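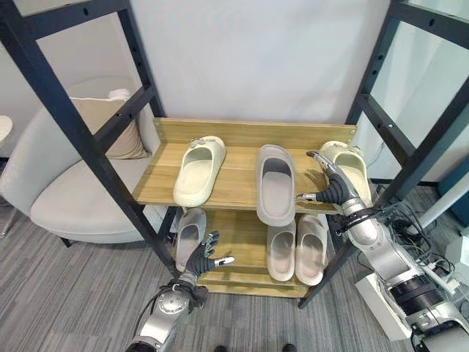
**Figure 3.** Slide sandals on the two shelves of the open rack, with an armchair behind.

### 4.2 Single slides and matched pairs

Shared footwear is usually stored in pairs, and the diary entries from the Troltville and Ichikawa sites treat the pair as the unit of tidying. A shelf was written up as "done" when each slide had its partner beside it. In the 2227 entries we coded, a slide standing alone was the most common reason given for going back to a rack.

Color made this harder than we expected. Cream, off-white and pale gray slides were confused far more often than dark ones, mainly in the evening. Of the 174 mismatches noted at Troltville, most involved two light shades of the same model. Residents who checked the strap made fewer of these errors than those who checked the sole.
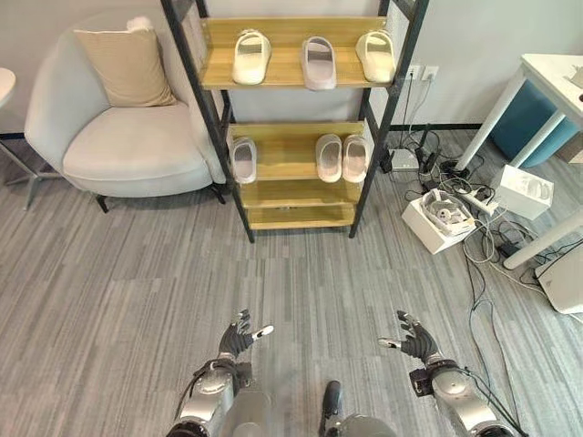

Shelf height also mattered. Entries from both sites show that people filled the shelves between waist and chest height first and left the lowest ones until there was no other space. A bare bottom shelf was rarely described as a problem. Gaps in the middle of a used shelf were, and several residents closed them by moving a pair sideways before adding another.

Direction was less settled. At Ichikawa the house rule was heels out, so that a slide could be picked up by the back. Troltville had no rule, and both directions turned up in the same week's entries, sometimes on the same shelf.
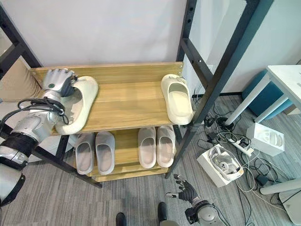

Misaki Iwasaki, commenting on an earlier draft, objected that the pair is the wrong unit for a rack in daily use. In her view a slide left alone on a shelf often marks a place its wearer means to come back to, and moving it next to its partner can undo an arrangement that was working. We have kept the pair as our coding unit but now record single slides under a separate code, which is used in Section 4.3.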